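Ganico Worktop Panel, White
Range: Didau kitchens and utility rooms

Plain white worktop for small kitchens, craft rooms, the bit of wall next to the boiler. Comes square cut both ends. Order by length, we cut to size at Nollden, no extra charge for the first cut. Second cut is £3.

Depth 70 cm. Supplied with edging strip and a tube of matching filler. Legs and brackets not included, see the Ghorbani bracket set. Hob and sink cut-outs can be done here but we need a drawing first, with measurments from the back edge. A photo of the old one is no good.
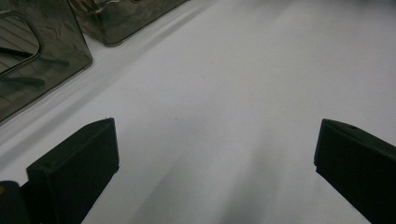
Smooth white top.

Cleaning: warm water, washing up liquid, soft cloth. No scouring pads. No bleach left standing. Hot pans on a trivet please, scorch marks arent covered.

Delivery 13 working days, longer for anything with a cut-out. Two people needed to carry the long ones. Check for damage before you sign, ring us the same day if there is any. Collection from the Nollden counter also fine, bring the order number.

Offcuts: 34 in the rack at last update, Wednesday, July 12, 2023. Sold as seen, no returns.

Trade accounts, ask for Banafsheh Shokri. Cut-outs and drawings, Gholamreza Amini, mornings only.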